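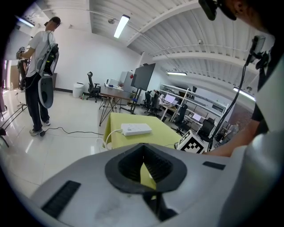 4.2 Emollient use and hand eczema over the winter

We had expected the winter months to be hard on our participants' hands, and so they were. Of the 406 kitchen and laundry workers who joined the study in Drenville, 175 had a flare of hand eczema between November and the end of March, mostly on the backs of the fingers and in the webs between them. Ximeng Luo, who read through all 3653 diary entries with great patience, found that people seldom wrote about the cream itself. They wrote about when they could get to it, whether the tub was near the sink, and how greasy it left their hands before they had to pick up a knife or a hot tray.

Those who put on the Movurell ointment after their last wash of the shift, and again at bedtime, tended to have calmer skin by February than those who used it only when their hands felt sore. We would be a little careful with this finding all the same, as people with milder eczema may simply find it easier to keep up a routine.

We compared the median hand eczema score by month for regular and occasional users of the ointment.
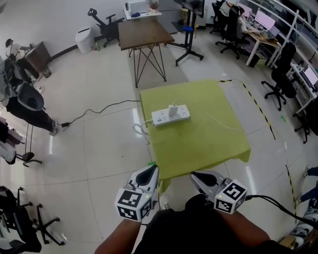 Page last changed: May, 16:20

Gloves made for a more tangled story. Cotton liners were well liked by the laundry workers, who could change them often, but in the kitchens they soon grew damp and were left in a pocket. Yuzhen Meng went back to the diaries with this in mind and noticed that long spells in unlined gloves were often followed, a day or two later, by a note about itching. The scores at the Đặng bakery followed much the same course, though with far fewer people to go by.

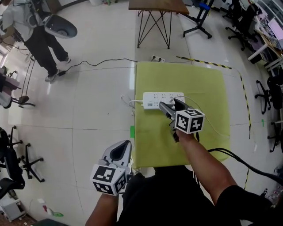 Should the ointment be put on before gloves or after they come off?

We asked people to use it once the gloves were off and the hands had been patted dry, and to leave a thin layer on overnight.

Soap was the remaining worry, and we come to it in the next section, along with the patch test results from the Lesotari clinic.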